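Tuesday

Long day at the Clernbridge place, driving both arms by remote for the laundry task. I got there a little before eight and had the Skemumex software running by nine. The plan was to teach picking clothes out of the bag beside the washer and moving them over to the drum, one piece at a time.

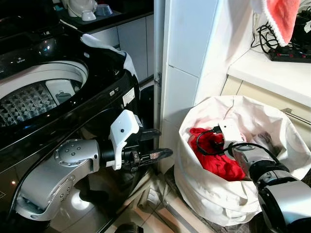
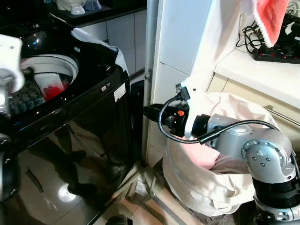
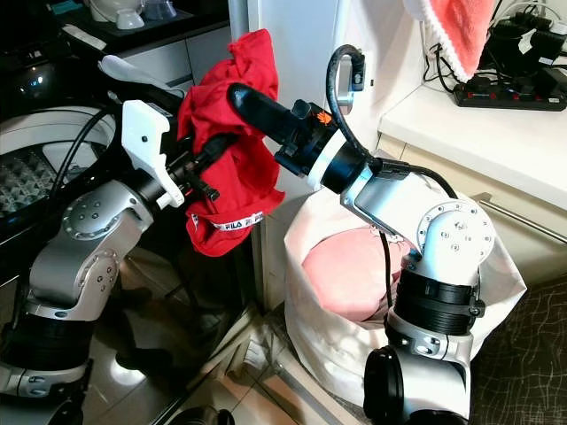
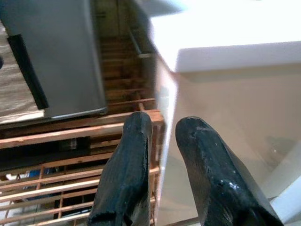
We have 290 demonstrations saved now. The counter says 301, but the rest are false starts where I let go of the pedal too early, and I marked those for deletion.

My hands were stiff by lunch. The right side still lags behind me when I turn my wrist fast, so I slowed down after the break and the runs were cleaner – longer, though. Grecu wants them short. I would take clean over short and wrote that in the log.

Two shirts have to be washed for real before tomorrow. Drove back to Trostamham in the rain, got in late, ate standing up. Need to bring the spare gloves and ask about the pedal again.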